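Dusting and Floor Care in a Small Workroom
Kotside Home Notes – Cleaning – Workroom and Study

I share a workroom with my friend Wouter Brouwer, and for the first year we cleaned it badly. We took a cloth, made it wet, pushed it over everything and were surprised that the room looked gray again on the next day. Since then I have tried many ways, and I want to write down the ones that stayed. English is not my first language, so please excuse me if a tool has a better name than the one I give it.

Start at the top

Dust falls. Everybody knows this, and still I see people who begin with the floor and then wipe the shelf. In our room I go in this order: top of the door, lamp, window frame, shelves, screens, desk, chairs, floor. The window frame I do early, when the light comes in low from the side, and then every gray line is visible. At noon the same frame looks clean.

Before I begin, I close the window. A small wind from outside is pleasant, but it takes the dust from the duster and carries it to the other side of the room. After the work I open it wide for fifteen minutes.

Which duster for which place

A fluffy duster is good for things which are light and uneven: cables, small boxes, the back of a screen, the leaves of a plant. It is not so good for a flat desk, where a folded microfiber cloth takes more. I keep two fluffy ones. The older is for the lamp and the door, the newer for the electronics, and I never exchange them.

How you move it is important too. Do not beat with it. Lay it on the surface, turn it slowly in the fingers and lift it at the end of the shelf. If you lift too quickly in the middle, half of the dust stays in the air and you will meet it again on your shirt.

Most fluffy dusters can be washed by hand, but read the label first. I use lukewarm water with a little dish soap, press it gently, rinse it two times and let it hang with the fluffy part down. It needs a full night to dry, sometimes more. A duster that is still a little wet makes stripes, and on a black screen these stripes are terrible.

Shake the duster outside and not over the trash can in the room. I did this wrong for years.

Gloves

I wear gloves for nearly all of it. Thin knitted gloves are enough for dry dusting and they have an extra use – you can run a finger along a cable or around a chair leg and the glove takes the dust with it. For wet work I change to rubber ones. Wash the knitted gloves together with the cleaning cloths, without fabric softener. The softener makes a film on the fibers and after that they only push the dust around. 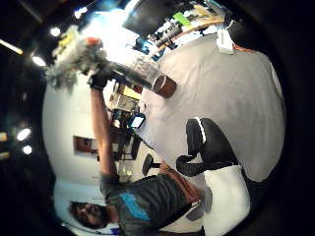
Another question is where to put the small tools while you work. For a long time I laid them on the desk, and then I had to clean the desk around them. Now I use a bucket with a handle and take it from place to place. In it I have one dry cloth, one damp cloth in a plastic bag, a soft paintbrush for the keyboard and an old toothbrush for the corners. The paintbrush was the cheapest thing I bought, and I use it more than the vacuum cleaner.

The desk with too many things on it

A full desk is the hardest part. My advice is to not try to clean it in one piece. Divide it with your eyes into four fields. Take everything from the first field, put it on the floor on a towel, wipe, let dry, put back only what you used in the last week. Then the second field. If somebody calls you away after two fields, you still have half of a clean desk, and the room is not upside down.

Papers I sort before wiping and never after. I have one folder for the papers I must answer and one for the papers I must keep. The rest goes to recycling on Thursday, when the truck comes to our street.

Boxes which stand one on top of the other collect dust on the lid of the upper one and also in the gap behind. Pull the whole stack forward by the width of a hand and go behind it with the duster. While you are there, look in the lowest box. In ours I found 319 paper clips and a charger for a telephone we do not have anymore. Wouter wanted to keep the charger.

Write on the short side of each box what is in it, with a thick marker. When the boxes are stacked, the short side is usually the one you can read.

Chair wheels

Office chairs make more dirt than people believe. The wheels pick up hair and threads from the floor, roll them tight around the axle, and after some months the chair does not roll but slides, and leaves dark lines. Two times a year, in winter and in July, I do the following.

Turn the chair on its side on an old sheet. Cut the threads at each wheel with small scissors, always with the points away from your hand. Pull the threads out with tweezers. If the wheel is still slow, pull it out of the leg; on many chairs it comes out with a strong straight pull, but check yours before you use force. Wipe the pin, wipe the wheel with the damp cloth and let everything dry before you press it in again. No cooking oil! I tried it, and in three weeks the dust had made a paste.

The five legs of the base have a flat upper side where the shoes rest, and this needs a damp cloth with a little soap. For the marks from rubber soles a white eraser helps well. Try it first at a place you do not see.

The gray floor

A gray floor is kind to the owner and hides a lot, so it is easy to forget it. I vacuum first with the brush head, along the walls and then in lines toward the door. After this comes the mop, well pressed out. Too much water goes into the joints and under the edges, and some floors will swell from it. If you do not know what your floor is made from, ask the landlord or the shop before you use any strong cleaner.

Everything that stands on the floor should be lifted, also the bags. A bag that lies there for a week has a clean shape under it and a dirty border around it, and the border goes with you everywhere when you pick the bag up. We put hooks behind the door, nine of them, which was more than I thought we need. All are in use now.

For big light-colored things such as a storage box or a floor cushion, clean the lower edge too. It is the part near the mop, and splashes dry there to small brown points. A cushion cover I vacuum on both sides and wash when the label allows.

How often

The dusting I do each week, the floor each week after it, the chair wheels two times a year and the boxes when I am angry enough. For a room of our size one session takes me fifty minutes if nobody talks to me. Wouter is faster, but he does not do the top of the door.

Reader Gebremedhin Yimer wrote to ask if a fluffy duster can be used on a keyboard. Yes, but disconnect the keyboard first and use the paintbrush for the places between the keys, the duster only goes over the top. He also asked about vinegar on the screen. I would leave it, many screens have a thin coating and a dry microfiber cloth is safer.

Next in Cleaning: Blinds and Curtain Rails
Back to Workroom and Study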